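Ticket 79: Pump keeps starting with every tap closed
2 min read
Print this page | E-mail this page

Status: closed
Site: Bercombe, the garden supply from the rainwater tank
Equipment: Bukar surface pump, Gudby pressure tank, pressure switch, check valve on the suction side

Reported in May by Afonso Esteves

The pump comes on by itself every 90 seconds. All the garden taps are off. It runs for a moment, clicks off, and then the whole thing starts over. It does it at night too, and I can hear it from the bedroom. I've turned it off at the wall for now, so the beans are getting watered with a can. Could someone take a look before the hot weather?

First reply

Thanks Afonso, great report! The timing helps a lot. A pump that starts on a steady beat with no taps open is losing pressure somewhere, and the suspects are a leak on the outlet side, a check valve that lets water slip back to the tank, or a pressure tank with too little air in it. Please leave the pump off until I get there. If you can, walk the line and look for a soft patch in the soil, especially where the pipe goes under the path.

I'll bring the pressure gauge, a tire gauge for the air side, an adjustable wrench and thread sealant.

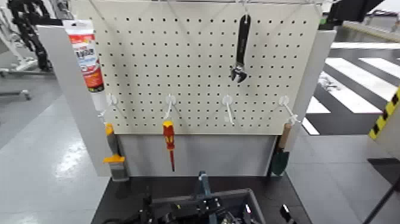 Nuno Leitão

Visit notes, morning

Afonso had already walked the line and found no wet ground, so I went straight to the isolation test. I love this test, it's so simple. Let the pump build up to its cut-out pressure, switch it off, close the valve between the pump and the garden, and watch the gauge.

The needle dropped just as fast with the garden shut off. So the buried pipe was in the clear, and we didn't have to dig up anything (big relief, there are leeks on top of it).

Next I looked over the pump fittings. I dried everything with a rag and wrapped dry tissue around each joint. The tissue stayed dry at the outlet union and at the gauge, but got a damp ring at the switch fitting. A small weep, real but much too slow to explain that needle. I marked it and moved on.

Air side of the Gudby tank: pump off, tap open until the water stopped, then the tire gauge on the valve at the top. Pressure was well below what the label asks for. I pressed the valve pin for a second to see if water would spit out, which would mean a torn bladder. Only air. Good tank! It just hadn't been topped up in a long time, and Afonso fixed that with a bicycle pump while I got the suction side apart.

The check valve was the real fun. There was a curl of white plastic sitting right across the seat, the kind of shaving you get when you drill a tank wall for a new fitting. Afonso remembered that Cardoso fitted a second outlet to the rain tank over the winter. The shaving must have floated around in there until the pump pulled it in. With the flap propped open, all the pressure was sneaking back to the tank.
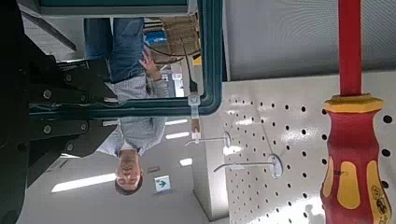

Man in a checked shirt.

What was done

- Shaving removed, valve seat wiped clean, flap checked for nicks and put back the same way around. The arrow on the body points to the pump.
- Pressure tank topped up to the figure on its label, with the water side drained.
- Switch fitting taken out, old sealant cleaned off both threads, fresh sealant put on. Left to cure over lunch. The tube says to wait and I believe the tube.
- Pump primed through the top plug until no more bubbles came up.

Result at 2 p.m.

Pump ran up, cut out, and stayed quiet. I did the isolation test again and the needle sat still the whole time we were having coffee. Opened one tap: a good long draw from the pressure tank before the pump kicked in, which is how it should sound.

Still to do

There's no strainer on the suction pipe. Cardoso has one to suit and will fit it next time the rain tank is low. Until then, if the pump starts up by itself again, look in the check valve first.

Update from Afonso Esteves

Slept right through. The pump has only come on when I've been watering, and the tissue I left around the switch fitting is still dry. I also fished two more curls of plastic out of the rain tank with a kitchen sieve, so please tell Cardoso yes to the strainer. You can close this one!

Closed by Nuno Leitão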